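How to Run a Robot Block Demo at an Open Day

Posted 27/03/2024 by Ivana Maldonado

Every June the Stosthorpe workshop opens its doors, and every June I am put in charge of the table with the blocks. The welding cell gets the crowd. I get the people who want to sit down. Still, a stacking demo is cheap, quiet and safe to run next to a toddler, and after a few years I have a routine worth passing on.

What you need

One small arm, bolted down. A matte white table, since shiny ones throw glare into the camera and the arm starts reaching for lamps. Six cubes in matching pairs. A black marker. A chair for you, which the organizers will take away at least once.

Step 1. Draw the target zone

Draw a rectangle near the back of the table, wider than it is tall. The model goes inside it, and the robot is told to keep out. Do this before anyone arrives. If you use a ruler it will take you a minute. Damián Pereyra does ours freehand and takes pride in it.

Don't use tape. I used tape my first year and spent the afternoon watching children peel it.

Step 2. Build the model

Put three cubes inside the rectangle, in a shape a visitor can remember after one look. I like a small step: one cube on its own and a two-high column right beside it. Anything taller falls over when somebody leans on the table, and somebody always leans on the table.

Step 3. Have the arm copy it

The second set of three goes outside the rectangle, scattered, with room for the gripper to get around each one. The arm's job is to build the same step in front of the model. Do the column first. Stacking is the part people like, and if the program stops there you have at least had your applause.
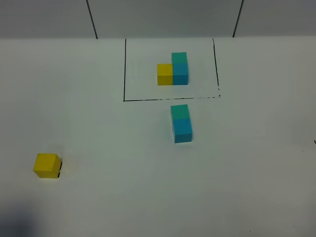

Leave the last cube well out on its own so the arm has some distance to travel. This is the moment to hand the guessing over to the crowd. Ask which side the yellow one goes on. Adults will suspect a trick and say nothing. A seven-year-old will tell you at once, and then tell you what the robot should have done differently up to now.

Step 4. Set the speed

Our controller, an old Mudura, takes a speed value, and I run it at 500. Faster looks better for one round and then you are on your hands and knees under the table. Slower and people ask if it is broken. Each full build takes around 4 minutes with talking, less if the visitors are shy.

Step 5. Let visitors spoil it

Once the copy is done, clear it and invite someone to change the model. Swap two colors, turn a cube a little, move the column to the other side. Then run it again. Give the arm 2 tries at any new shape before you step in. One failure is interesting. By the third they are looking over at the welding.

Keep a hand near the stop button the whole time and keep sleeves out of the work area, yours included.

If things go wrong

The arm picks at empty air: somebody has nudged the table. Run the camera calibration again and talk about calibration while you do it. This will thin out the queue nicely.

The arm can't find a cube: check for shadows first, usually from a visitor bending in for a closer look. Ask them to step back. Check pockets second.

The top cube lands slightly crooked: leave it alone. Straightening it by hand in front of an audience is bad manners, and the arm will only do it again.

The marker line has worn away: redraw it between groups. Bustex whiteboard cleaner takes off the old one, plus a little of the table.

Packing up

Count the cubes back into the box before you switch anything off. Garrido, who lends us the table, wants it returned clean, so allow time for the rectangle. Spare cubes are in the gray cabinet, second shelf, behind the leaflets. We printed 500 of those last year and you are welcome to as many as you can carry.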